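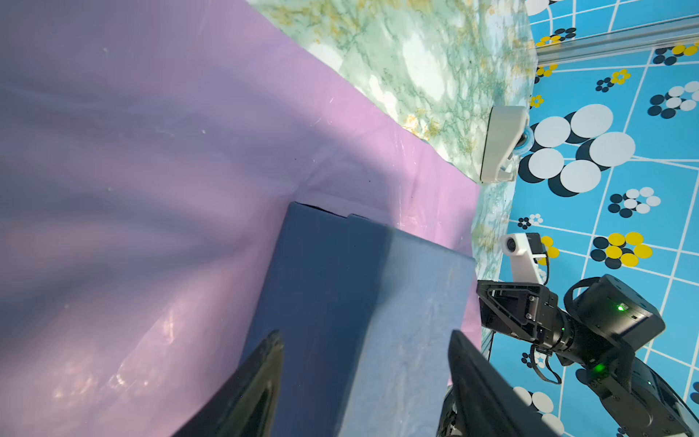 Pink sheet on a green-and-white marble-patterned surface

Flovine

Flovine is a hemp cultivar grown for its scented flowers, bred in the hill district of Venano and best known for a bright aroma of orange peel, fresh hay and black pepper. It is a low-THC plant, raised outdoors, and it has won a devoted following among small growers for its color, its good manners in the field and its wonderful smell in late summer, when a single row can perfume a whole lane.

Origin

The cultivar goes back to a cross between Fuseo, an early Italian-style fiber hemp with tall, straight stems, and Rajput, a short, broad-leaved plant with dense, resinous flowers. Fuseo brought earliness and a strong stalk. Rajput brought the resin, and a good deal of the pepper. The first generation was wildly uneven, with plants of every height in the same bed, and selection went on for several seasons before the line settled down. From a field trial of 990 seedlings, 40 were kept for a second year, and two of those became the parents of all later stock. The seed was listed under its present name on September 24, 2018.

The name is usually explained as a blend of "flower" and "vine," although the plant does not climb. An older spelling, Flo-Vine, turns up on early seed packets.

Description

Mature plants stand a little above head height, with an open, candelabra shape that lets the air through. The leaves are narrow and mid-green, often with seven leaflets, and the leaf stalks turn a lovely wine red once the nights cool. Flowers form in long, loose spikes. Their pistils start out cream and darken to copper, and in a good year the small leaves around them take on a violet tint that makes the crop a real pleasure to walk through.

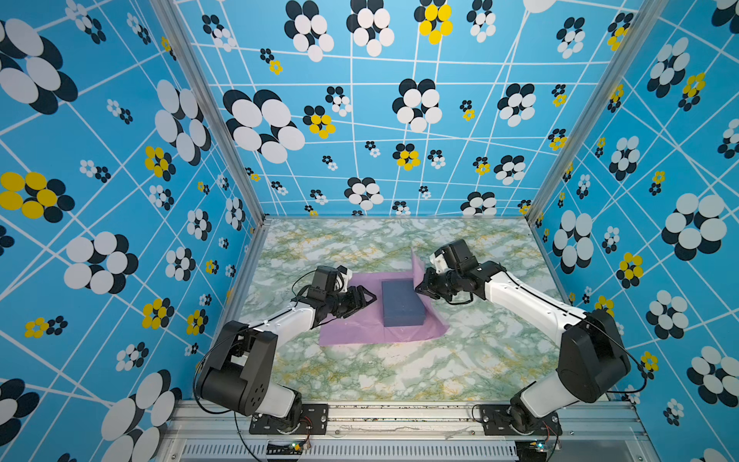 Blue wall panels with a flower pattern, and two robot arms over a pink sheet

Cultivation

Seed is sown directly once the soil has warmed, or started under cover and planted out as soon as frost is past. Flovine likes deep, well-drained ground and sulks in heavy clay. It needs little feeding after July; too much nitrogen late in the season gives lush leaves and thin flowers. Male plants are pulled as they show, except where seed is wanted.

The open shape gives the cultivar its most praised quality, a strong resistance to gray mold. In wet autumns it has stood clean beside denser types that had to be cut early. Aphids can be a nuisance on young plants, and deer are fond of the tips.

Harvest takes place when most of the pistils have turned. Whole branches are hung in the dark with a gentle movement of air, then trimmed by hand – slow work, but the long spikes make it easier than with most hemp flower. Curing in jars brings the orange note forward, and growers who can bear to wait find that the pepper softens beautifully.

Uses

Dried flower goes mainly into herbal teas and scented sachets. Pressed seed gives a green, nutty oil, and the stalks, inherited from Fuseo, yield a usable fiber for cord.

Reader notes
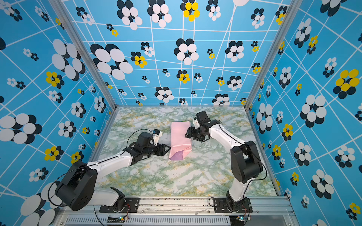

One reader adds that the mold resistance holds up near the coast as well, though only with wide spacing: a bed of 233 plants set close together had gray patches by the second week of rain, while the roomier rows next to it were picked clean and smelled fantastic. The same reader would like to see the entry mention that saved seed drifts back toward the Rajput side within a few generations, with shorter plants and tighter flowers.

See also

Fuseo (hemp)
Rajput (hemp)
Agriculture in Venano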